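Frequently asked questions about the Clivier savings circle

We collected the questions that new members send us most often. If your question is missing, please write to the office and we will answer in a few days, or a little later in September, when many people join.

What is a savings circle?

A savings circle is a group of people who each put in the same amount every month. One member receives the full pot each month, until every member has had a turn. In Clivier one circle has 40 places, so it lasts 40 months. There is no interest, and the pot is the same for the first person and for the last one.

How much do I pay?

The monthly payment is 100 dollars, and the pot is 4,000 dollars. In addition there is a yearly fee of 5 dollars, which pays for the bank account and the letters.

Who decides the order?

Before the circle starts, each member can ask for an early, middle or late place. We try to respect the wishes, but usually too many people ask for early, and then the places are drawn by lot. Two members may exchange their places later if both of them sign the exchange form and the pot was not yet paid to either of them.

Is it better to be early or late?

It depends on your plan. An early place works like a loan without interest, and is useful if you have an expensive debt to close. A late place works like a savings account without interest. If you already save well by yourself, a normal account at a bank will probably give you more money, and we say this openly to everybody who asks.
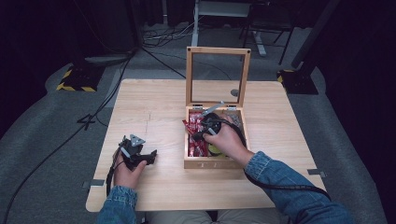 What happens if I cannot pay one month?

Please tell us before the payment day. You can use the reserve one time without a penalty, and you give the money back during the next three months. After a second missed payment we ask for a meeting - by telephone is fine. A member who already received the pot has still the full duty to pay, and this is written in the agreement on the second page.

Can I leave before the end?

If you did not receive the pot yet, yes. You get back what you paid in, without the yearly fee, when another person takes your place. In the last circle, Ouellet, we started with 38 members and needed almost two months to fill the other places, so please do not count on having the money the next day.

Where is the money kept?

In a separate account that is used only for the circle. Two signatures are needed for each payment. Members can see the statement online through Pivo, our member page, under "Account". The page is updated at the end of the month.

Do I have to pay tax on the pot?

The pot is made of your own payments, so normally it is not income. Still, we are not tax advisers, and if you receive public benefits a large sum in your account can make a difference. Please ask the benefits office before you choose your month.

Related
How to read your Pivo statement
Exchange form for places
Rules of the reserve
Zemell circle: waiting list is open
Closing an expensive debt first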